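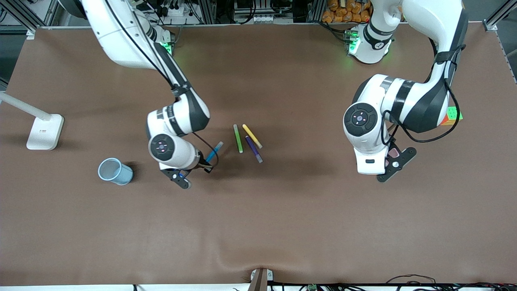

**teodor_m**
Marker-to-cup task, two arms, one fixed camera. The planner keeps picking the right arm for every marker. Logs show 373 plans and the left arm got 8 of them. Is the arm cost wrong?

**gatport_dev**
Probably distance to the cup. It's on the right arm's side, so the left always loses. Add a handover cost and try again.

**ldobre**
I disagree. Look at the yellow and purple ones, side by side on a diagonal. I'd check the grasp filter first — ours threw out left grasps near a neighbor.

**teodor_m**
Filter margin is 16 mm. Dropping it to 8 tonight.

**gatport_dev**
Then you'll clip the purple one going for the yellow. Still say cost.

**ldobre**
Log the rejects before changing either. Build 1129 has a flag for it.

**teodor_m**
OK, flag is on. Will post the rejects Wednesday.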